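Up at six, coffee, and then straight to the wallet app before I'd even found my glasses. I really have to stop doing that. Utex went down another notch overnight, so the little pile I bought in June for $1,232 is looking thinner than I'd like, and I told myself (again!) that I would not touch it until the end of the month. I touched it. Just a small sale, 181 coins, enough to cover the car registration and feel like a grown-up.

The selling part was easy. Getting the dollars out of Strobel was the usual circus. First it wanted my ID, then it wanted a selfie holding my ID, then it decided my chin was too dark, and by the time I'd dragged the lamp over from the bedroom the whole session had timed out and I had to start over. Customer service says payouts take up to 16 hours. We'll see. Last time I got the money two days later and a cheery email asking me to rate my experience.
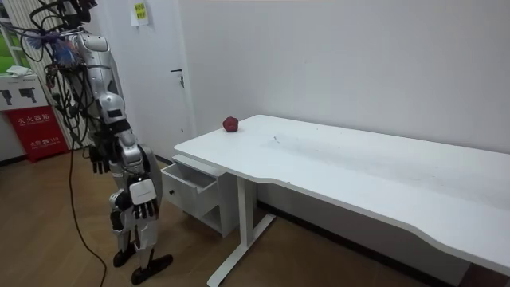
Anyway, lunch with Sumathi, who was in a great mood and wanted to talk about the Tisville thing. The town is trying out its own digital dollar, for parking and the farmers market and I think the library copier, and she's signed up her shop for it. No card fees for the first year, which for her is real money. She took 93 payments with it last week and only one went wrong, a guy who paid twice for the same bag of lentils and was very nice about it.

I asked her what happens if the town's server goes down on a Saturday morning and she gave me a look and said what happens when the card reader goes down? Fair. I still don't love the idea of city hall having a list of every peach I buy. She thinks I'm being dramatic, considering I hand my face to Strobel twice a month.

She also asked about Vostevura, because her cousin keeps pushing it on the family group chat. I said I'd read their paper and couldn't work out where the interest is supposed to come from, and if I can't work that out I'm keeping my hands in my pockets. She's going to tell him no. I hope she does, he's persistent!

Came home and moved what was left of the Utex off the exchange like I've been promising since spring. Wrote the recovery words down twice, one copy in the cookbook and one in the other place. Typed the address wrong once and nearly had a heart attack, but I caught it before hitting send.

Still no dollars from Strobel at ten. Registration's due on the 20th, so there's time. Bed.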